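**Automation on our floor - what changed for the people**
Board: Shop Talk / Work and Workplaces

---

**carretero_line2** wrote on June 20, 2023:

I run a small team at Carretero. We do linen and room supplies for guest houses, so it's washing, folding, carrying, restocking and a lot of emptying bins. Management has signed on with a company called Lulen to put humanoids on the carrying and tidying jobs, starting in August. I have to explain this to my people next week and I'd like to hear from anyone who has already been through it. What do your people do now that they didn't do before? What went away? I'm not asking whether robots are good or bad, there are other threads for that.

---

**halfday_ron** wrote:

Our place put in a folding machine and a cart that drives itself. Nobody lost a job but two people left and were not replaced, so you can count that how you like. The work that's left is heavier on the head. You are watching, clearing jams, logging stops. Some people like it. I don't much.

---

**lestum_nights** wrote:

I've been at Lestum for a while now, on the household task side. My old job was cleaning and supplies, so I can compare.

What went away for me was most of the lifting. Full jugs, trash bags, boxes. What came in was setup. I put things where they need to be, I check the floor, I keep the cables where they belong, I write down each try and how it ended. We log 30 tries on a task before anyone upstairs will talk about changing it. Here's what the work looks like, first carrying a jug, then over at the bin: 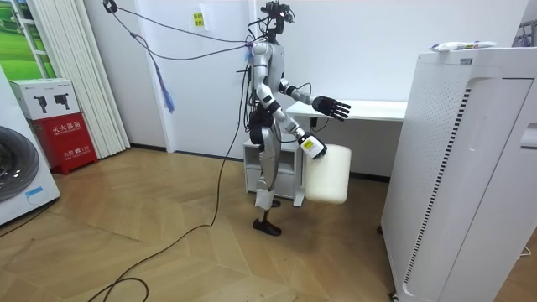
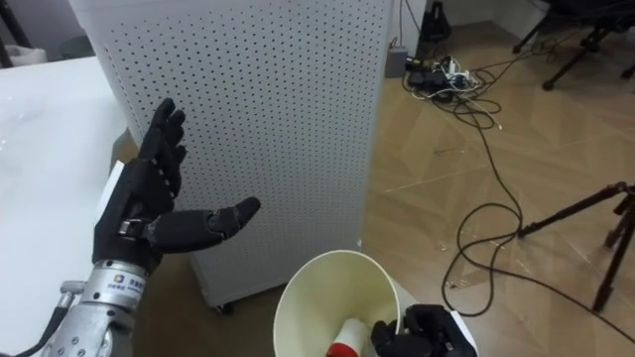
**Demetrio Cabello** replied:

My question is who gets paid for the setup. At Nurico the job title stayed the same and the pay stayed the same, but the list of things we were responsible for got a lot longer. Floor check, cable check, written log. Before, if I dropped a jug I picked it up. Now if the robot drops a jug there is a form. I asked for a different pay grade and was told the lifting had been taken off me so it evened out. I don't agree that it evens out.

---

**lestum_nights** wrote:

Same argument here. We did get a grade change, but only after we kept our own list of what we did in a shift and brought it in. The first answer was no.

---

**halfday_ron** wrote:

Forms are not hard work though. I'd fill in forms all day over hauling wet sheets.

---

**Demetrio Cabello** replied:

You would, I might too. But it's still more responsibility, and if the log is wrong it's my name on it. That never came up when I was only carrying things.

---

**mopbucket77** wrote:

Going to disagree with both of you a bit. My back is bad and I was on my way out of this line of work. With the machines doing the carrying I can stay. I don't care what the title is. For older workers this is a big deal and I don't see it mentioned much.

What I do miss is talking. We used to do the bins and the supply run in pairs. Now one person minds the robot and the other is in a different room. The shift feels longer.

---

**carretero_line2** wrote:

This is useful, thank you. The pairs thing had not crossed my mind. We work in pairs too and I think that's half the reason people stay.

How long did it take before people were comfortable around it?

---

**lestum_nights** wrote:

Depends on the person. I was fine in a few shifts. One woman on my team wanted to know where the stop button was and who was allowed to press it, and she wouldn't go in until she got a straight answer. She was right to ask. Get that in writing before August - anyone can press it, and no questions after.

Also ask how many of your hours the training comes out of. Ours came out of normal shifts, so the regular work piled up.

---

**halfday_ron** wrote:

Second the stop button. We had 10 people on the floor and three of them had been shown it.

---

**Demetrio Cabello** replied:

And tell your people what they will be paid before you tell them what the robot can do. If you do it the other way around they will sit through the whole talk waiting for that part.

---

**carretero_line2** wrote:

Noted. I don't have the pay answer yet, so I'm going to push the meeting back until I do. I've asked Lulen about the stop button and the training hours and will post what they send me.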